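Search this blog Search

Notes on cold brewing green tea

I have switched to cold brewing for the warm months. The leaf is a pan-fired green from Tetham, the 2 oz bag. Water is filtered, straight from the refrigerator. Steeping time is up to three hours, and I taste it before that if the leaf is small or broken.

Hot water pulls out more of the bitter part. Cold water is slower and leaves most of it in the leaf, so the cup is sweeter and a little thin.
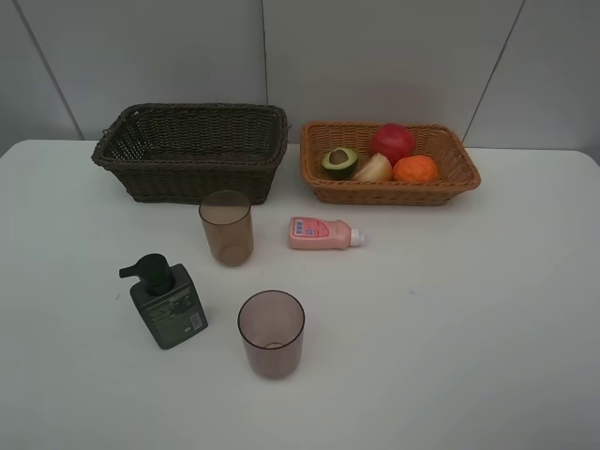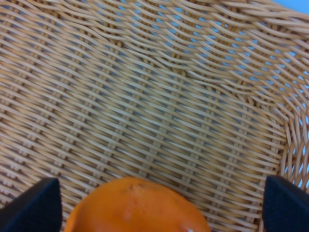 Wicker basketwork.

Guilan Liao suggested rinsing the leaf first. I tried it twice and could not taste a difference - the rinse water was slightly yellow, so something is being lost. I have stopped doing it.

Storage matters more. An open bag went flat by the end of April, while the sealed tin from the same order still smelled of grass. Next I will try the Mota oolong with the same water and a longer steep.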